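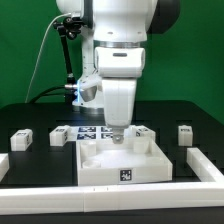 White robot arm over a black tabletop, green backdrop behind.

Search this site Search
Type and press enter

Progress report to the Jayasinghe Fund, August 2024
Scam recovery helpline and wallet tracing project

Hi Floor,

You asked for the short version this time, so I'll try to behave! The quick news is that the helpline is busy, the tracing work is slower than I'd like, and we're under budget on everything except legal advice.

We've taken 437 calls since the last report. Most are still fake trading platforms, the kind where someone gets a friendly message, puts in a small amount, sees a lovely looking balance and then gets told there's a "release tax" to pay before they can withdraw. The cheque your board approved for extra phone hours went entirely on evenings, and I'm glad it did, as that's when people ring (usually once the kids are in bed and they've finally worked up the nerve).

Of those callers, 56 had enough paperwork for us to start a trace. By paperwork I mean transaction IDs, wallet addresses and some record of the chat. We've changed the intake form so it asks for these first. The old one opened with a full page about the caller's bank, and a lot of people gave up on it. 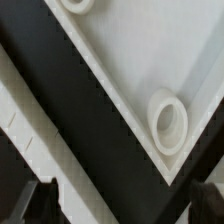

The tracing itself runs on Plamik, which you'll remember we picked over Nanix because the licence was cheaper. I have mixed feelings. It follows coins through the ordinary hops very nicely, but it gets lost once funds go through a swap service, and then one of us has to sit there and do it by hand. That can take up to three days for a single case. I've asked for a trial of the Nanix add-on and will let you know what it would cost before I commit to anything.

We've sent two bundled files to the police, both on the Zarkum platform, where the victims' deposits kept landing in the same cluster of wallets. An investigator has rung back on one of them. The other has had an automatic reply and that's it so far — I'm chasing.

Legal advice has gone over because of privacy questions. We want to tell callers when their case overlaps with someone else's, and our lawyer wants proper consent wording before we do. Fair enough, but it meant more hours than I'd planned for. I've moved money across from travel to cover it, so I'm not asking for more.

Still to do before the November report: finish the consent wording, get the volunteer handbook reprinted, and settle the Plamik renewal one way or the other. The spreadsheet is in the shared folder, second tab for the phone costs. Give me a ring if anything in there looks odd.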